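Demirard opens collection points for old chargers and cables in 207 shops

August
By Grethe Bach, press contact, Demirard

Demirard starts this Thursday a take-back program for used chargers, cables and small power supplies. People can bring them to 207 partner shops and leave them there free of charge. It is not necessary to buy something, and the items can be from any producer.

The program was tested in spring together with the repair chain Lauritsen. In that period the shops received 1,463 kilos of material. The pieces which still worked were sorted out, checked and given to schools. The rest went to the Nuvon plant, where copper and plastic are separated. 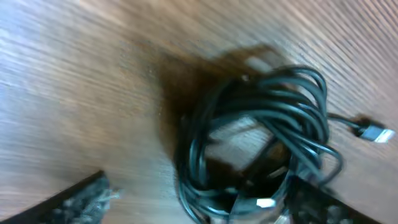

"Many households keep these things in a drawer for years, for the reason that they do not know where to bring them," says Inger Þórarinsdóttir, head of the program at Demirard. "We wish to make it as simple as returning a bottle."

Batteries, light bulbs and screens can not be accepted. Customers are asked to remove tape and labels with personal names before they hand in the items. Companies with more than 20 kilos should make an appointment with Nuvon, which offers a pickup on request.

The list of the shops can be found at every Lauritsen counter. Questions from the press are answered by Grethe Bach on working days until 4 p.m.

Related
Nuvon adds a second shift at its sorting plant
Lauritsen extends repair guarantee for kitchen machines
What belongs in the metal container?

Comments (3)

Girish Dhillon
Do they take the old printer cables with the wide plug also?

Sigrún Sveinbjörnsson
Our Lauritsen did not know anything of this when I asked yesterday.

Abbas Rezaei
Good, but please put one in Nusten. The nearest shop is too far without a car.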